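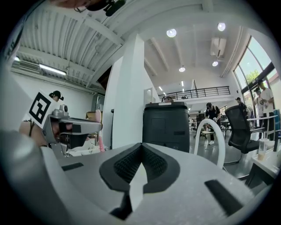

Looking after the hand-held grippers: your questions

How often do you clean the rubber pads?
I wipe mine after every 50 takes, with a barely damp cloth and no solvent. Get into the grooves, that's where the fuzz from towels and socks ends up (so much fuzz!).

Do scuffs on the gray shell matter?
Nope. I only worry about cracks near the slots.
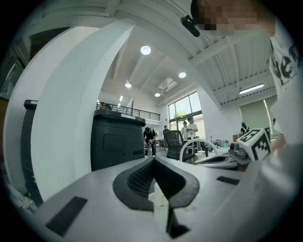
Marker cubes are another story. A scratch across a black square can throw off tracking, so I keep printed spares and swap the whole face. Then I redo the calibration, all 100 poses of it, even when I'm tired and want to go home.

Should left and right be serviced together?
I do them as a pair. In March I put new pads on just one Ketley gripper and the two closed differently for days. Never again!
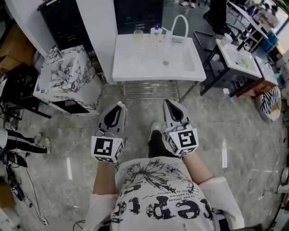 Chung wrote in to say that swapping both sides is wasteful, and that at Holport they change one pad at a time and simply re-zero the fingers afterward. Fair enough, if you remember the re-zero. I tend to forget.

When do you retire a pad?
My last set made it to 1,220 takes before the ridges went smooth.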